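The gripper on the Virkton cell was closing off-centre again in April, so I spent an evening on the wrist. In the simulator I set the arm pointing straight down over the orange cup and checked the offset there before touching the real one.

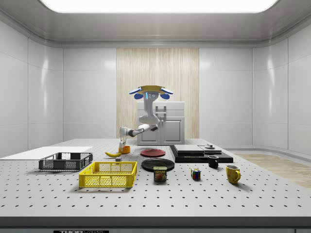

It was out at the wrist joint, nowhere else. I backed off the 4 screws, re-zeroed and ran 300 cycles — no drift. Soledad Castellanos wants it greased every 4,000, so that's gone in the log.

Next job is the elbow cable.

© Birdie Baptiste | Contact | Back to top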